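Grelow Maple Board, Large

I bought this board for bread. It has so far held one loaf. The rest of the time it belongs to the shape blocks, which used to live on the rug and migrated upward once somebody found out how good they sound on maple.

It cost me $39 from Suller, down from a price I don't believe anyone ever paid. Delivery took 17 days. The box was big enough to sleep in, and for one night the cat did.
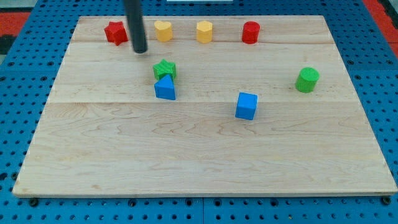

Reading time: 2 min

The grain is the reason to buy it. Mine has big wavy swirls in the lower half that look like a weather map, and I've caught myself staring at them while the toast burned. It's made of wide planks, and you can see the seams if you go looking. I ran a fingernail over all of them and felt nothing, which was mildly disappointing, as I'd planned to complain.

Complaints, then. It's heavy. It doesn't fit in my sink or any cupboard I own. There are no feet, so on a smooth counter it creeps.

The care leaflet wants oil every 30 days. I've done it once.

Would I get the smaller one instead? Probably. Conall Ó Gríofa reviewed that one here in October and liked it more than I like most of my relatives. For bread, his is plenty. For blocks, get the large.

Four stars. The missing one is for the sink.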